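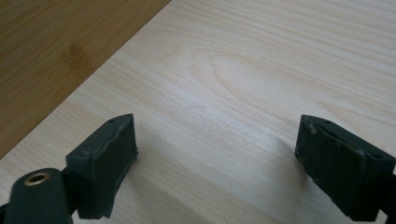

Fingers open over the pale board, right one scuffed along its upper corner.

Finger swap, second round. Sun 7 July

The hand-held gripper has been on the Privlow fingers since April. They close square and hold flat stock well, but small parts walk out of the grip toward the tips. Nesrin Kılıçarslan lent me a Claltimlow set to compare.

Same controller, same closing speed, 113 grasps per set on the same mix of parts. The Privlow set dropped 5. The Claltimlow set dropped 3, all on the same short dowel. I don't consider that a difference.

Mounting is where they part ways. The Privlow fingers go on with two screws each and come back to the same position. The Claltimlow set has slotted holes, so the gap needs to be measured again after every swap. I used a feeler gauge and it took longer than the grasps did.

Begoña Manzano suggested thin rubber on the inner faces. I have a sheet from Tradex and will cut it this week. Camera exposure stays locked in the meantime, as the light wood pushes auto exposure too low and the dark fingers lose their edges.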